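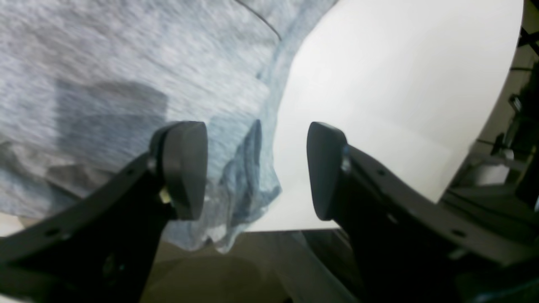

제7권 제2호

## 4. 실패 분석: 접기 동작 중 파지 상실의 미검출

Dremar 제어기의 로그만 읽으면 우리 시스템은 실패를 모르는 로봇이다. 2,000회의 접기 시행에서 제어기가 스스로 보고한 오류는 7건이었고, 그마저도 모두 통신 지연이었다. 셔츠를 놓친 일은 기록상 한 번도 없다. 같은 기간의 영상을 본 저자들은 기록에 동의하기 어려웠다.

### 4.1 빈손의 자신감

본 절에서 다루는 결함은 파지 상실 미검출이다. 그리퍼가 직물을 놓친 뒤에도 제어기가 파지 상태를 '유지'로 간주하고 다음 동작을 이어 가는 경우를 가리킨다. 팔은 셔츠가 있어야 할 궤적을 따라 빈 공기를 정성껏 들어 올리고, 반대편으로 옮기고, 조심스럽게 내려놓는다. 동작의 품질만 놓고 보면 흠잡을 데가 없다.

원인은 판정 규칙에 있었다. 초기 구현은 손가락의 폐쇄 명령이 완료되면 파지가 성립한 것으로 보았다. 상자나 병처럼 두께가 있는 물체에서는 최종 개도와 명령값의 차이가 뚜렷하므로 이 규칙을 쉽게 보완할 수 있다. 면 티셔츠 한 겹은 그런 협조를 하지 않는다. 천을 물고 닫힌 손가락과 아무것도 물지 않고 닫힌 손가락의 개도 차이는 엔코더 잡음에 묻혔고, 모터 전류 역시 두 경우를 안정적으로 가르지 못했다.

양팔 작업에서는 문제가 한층 고약해진다. 두 그리퍼가 셔츠의 윗변 양 끝을 잡고 천을 당기는 동안에는 장력이 양쪽에 함께 걸린다. 한쪽이 미끄러지면 장력이 사라지지만, 우리 제어기는 이를 외란이 줄어든 것으로 해석하고 오히려 위치 추종 오차가 개선되었다고 기록하였다. 로그에서 가장 깨끗한 구간이 가장 의심스러운 구간이었던 셈이다.

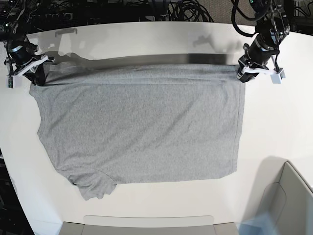
장력 정보를 판정에 쓰려면 먼저 기준값이 있어야 한다. 우리는 Urora 추정기로 양팔의 관절 토크에서 수평 방향 힘을 계산하고, 들어 올리기 시작부터 내려놓기 직전까지의 변화를 따로 저장하였다. 두 팔의 추정값이 동시에 떨어지면 파지 상실 후보로 표시하고 동작을 멈춘다. 단, 내려놓기 단계에서는 장력 감소가 정상이므로 이 규칙을 적용하지 않는다. 첫 버전에는 이 예외가 없었고, 로봇은 셔츠를 무사히 내려놓을 때마다 비상 정지하였다. 안전성 측면에서는 나무랄 데 없는 결과였으나 접힌 셔츠는 얻지 못하였다.

### 4.2 성공 판정의 관대함

두 번째 결함은 평가 쪽에 있었다. Cassim 평가 모듈은 접힌 옷의 외곽을 직사각형에 맞추고, 겹치는 면적이 충분하면 성공으로 판정한다. 이 기준에서는 대체로 네모난 것이면 무엇이든 잘 접힌 옷이 된다. 아직 한 단만 접힌 셔츠도 예외가 아니다. 그림 3의 셔츠는 위쪽에 가로로 접힌 띠가 있고 몸통은 평평하여 전체 윤곽이 직사각형에 가깝지만, 왼쪽 아래로는 짧은 소매가 여전히 삐져나와 있다. 모듈은 이런 상태의 소매를 윤곽 잡음으로 제거한 뒤 높은 점수를 주었다. 소매 입장에서는 억울한 처분이다. 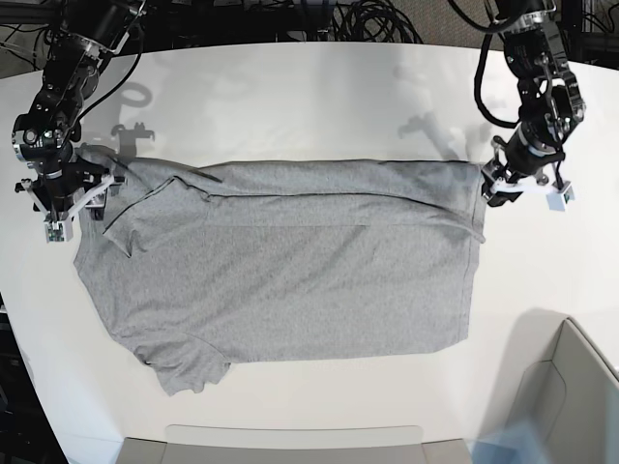

**그림 3.** 상단을 접은 티셔츠와 양팔 그리퍼.

평가 모듈의 관대함은 학습에도 영향을 주었다. 성공으로 분류된 시행은 자동으로 학습 집합에 편입되므로, 소매를 남겨 둔 접기가 모범 사례로 축적된다. 그림 3에서처럼 소매 끝단이 잔주름을 이루며 몸통 아래로 나와 있으면 형태학적 열림 연산이 이를 얇은 돌출부로 취급할 수 있다. 이에 따라 윤곽을 다듬기 전의 마스크를 보존하고, 직사각형 밖에 남은 영역을 별도의 벌점으로 계산하도록 수정하였다. 기존에 편입된 시행도 같은 기준으로 재분류하였다.

### 4.3 정지 규칙과 남은 문제

파지 상실 후보가 검출되면 두 팔은 현재 위치에서 정지하고, 작업자가 확인하기 전까지 그리퍼를 열지 않는다. 자동 재파지는 Arkeck 계획기에 구현되어 있으나 본 실험에서는 비활성화하였다. 놓친 팔이 천을 다시 찾아 내려가는 동안 반대쪽 팔이 계속 당기면, 두 팔의 간격이 계획 당시의 가정보다 좁아질 수 있기 때문이다.

수정된 규칙은 느리게 미끄러지는 파지에 여전히 약하다. 천이 조금씩 빠져나가면 장력도 완만하게 줄어들어 임계값을 넘지 않은 채 동작이 끝난다. 손끝 촉각 센서를 추가하면 나아질 것으로 보이지만, 면직물에 대한 장기 마모 시험이 선행되어야 한다. 이 시험이 끝날 때까지는 로그의 '파지 유지' 항목을 '파지 유지 추정'으로 바꾸어 기록한다.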